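Reading time: 2 minutes

Print | E-mail

Flarden hand grippers, a term on

Our robotics club at Tullthorpe bought a pair of Flarden hand grippers in the spring, after the raffle money came to more than 800 pounds and the sensible suggestion (new chairs) was voted down. The idea was simple enough. You hold one in each fist, do a chore with them, and the recordings go towards teaching the club's arm to do the same chore. Our chore, chosen by a show of hands I still regret, was folding clothes.

There are 13 of us and one pair, so they go home in a rucksack by rota. The instructions run to 15 pages, of which two concern the gripper and the rest concern the charger.

In the hand they are better than I expected. The linkage moves smoothly, with none of the wobble we had from the old Davport pair, and the blue textured pads take hold of a T-shirt hem without fuss. Tea towels are a pleasure. I have never before been able to say that about tea towels.
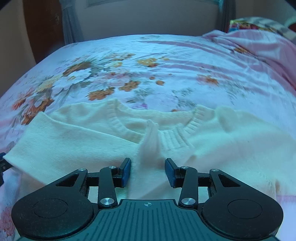
Knitwear is where the marks start to drop. A chunky jumper has no edge worth the name, and a sleeve folded neatly across the front will creep back the moment you go for the collar. Janaína Cavalcanti, who runs the club and has the patience of a heron, reckons you should pinch at the ribbing and nowhere else. She gets a decent fold that way. I get a sort of pasty.

Other grumbles. The black housings show every speck of dust. They are bulky too, so getting both tips close together over a small garment means a fair bit of knocking elbows with yourself. Anyone under 13 will want a rest after a few goes, and so did I.

Fagundes do a lighter pair for less money, but the pads on the set I tried at their open day in May were slippery, and I dropped the same sock all afternoon.

Four stars for towels, three for jumpers. We're keeping them. Socks next term.

Contact us | Copyright Tullthorpe Robotics Club | Back to top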